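Fixing a grasp that slips, jams or drops halfway through a kitchen task

So your simulated arm picks things up beautifully in the test room, and then you move it into a full kitchen and it starts dropping the food. Welcome! This is one of my favourite faults to chase, because the cause is nearly always something small and the fix makes everything downstream behave better.

I'll use my own setup, a kitchen build I call Destadwood, with a task file named Penen. Penen asks the arm to pick up small items one at a time and place them in a bowl. In August I ran it 100 times and 55 of those runs ended with the item lost between the pick and the bowl. Here's how I worked through it.

Step 1: Replay a failed run at low speed

Don't touch any settings yet. Load a failed run and step through from just before the fingers close. Watch the fingers first and the item second. You're looking for the moment when the two stop moving together, and it helps a lot to write down the time step when that happens. 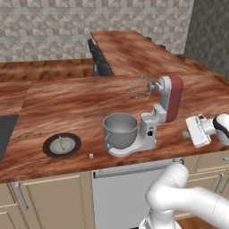
Small items are the hardest part of Penen, and they fail in different ways. Long thin ones roll as the fingers close, while little blocks get squeezed out sideways like a wet pip. With the stand mixer on the counter there's also its base and the rim of its metal bowl to think about, and a white cube that size leaves the fingers very little to close on. Run each item by itself before you mix them. If only one item fails, the trouble is probably in its own file and you can leave the arm alone.

Step 2: Check the collision shapes

Turn on the collision overlay. Mine showed a box around every item that was noticeably bigger than the item itself, so the fingers were stopping on thin air. Rebuild the shape to fit the mesh, then run the same seed again. This one change fixed most of my slips, and I was thrilled!

Step 3: Look at the closing force

Too little and the item slides, too much and the solver kicks it across the room. I started at 5 newtons and went up in small steps until the slipping stopped. Change one number at a time and save a copy of the task file each time you do.

Step 4: Test something with a handle

Once the small items behave, try a tool. A handle gives you a long lever, so any twist in the grip shows up clearly.

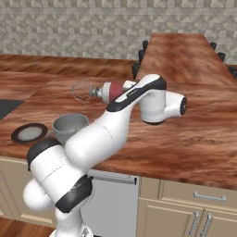 Whisk held sideways over the counter, with the bowl and plate off to the left.

Hold the tool still for 155 time steps and plot its angle against the wrist. The line should be flat. A slow drift means the friction is too low, and a sawtooth usually means the contact points are flickering on and off. For a sawtooth, halve the physics time step and try again.

Check your clearances while you're at it. The planner has to know about the tool as well as the arm. Mine didn't, and it happily planned paths that put the far end of the tool straight through whatever stood nearby. Attach the tool's shape to the wrist as soon as the grasp is confirmed, and remove it on release.

Step 5: Add a stop

Please do this even in simulation, especially if the code will ever run on hardware. If the item moves relative to the fingers by more than your limit, halt the arm and log the step. My old version carried on with empty fingers and marked the run as finished, so my early results looked far better than they were.

Run the whole batch again with the same seeds and compare the logs side by side. If you still see drops after all five steps, check that the item's mass is in kilograms. I had one in grams, and it took me a whole evening to spot.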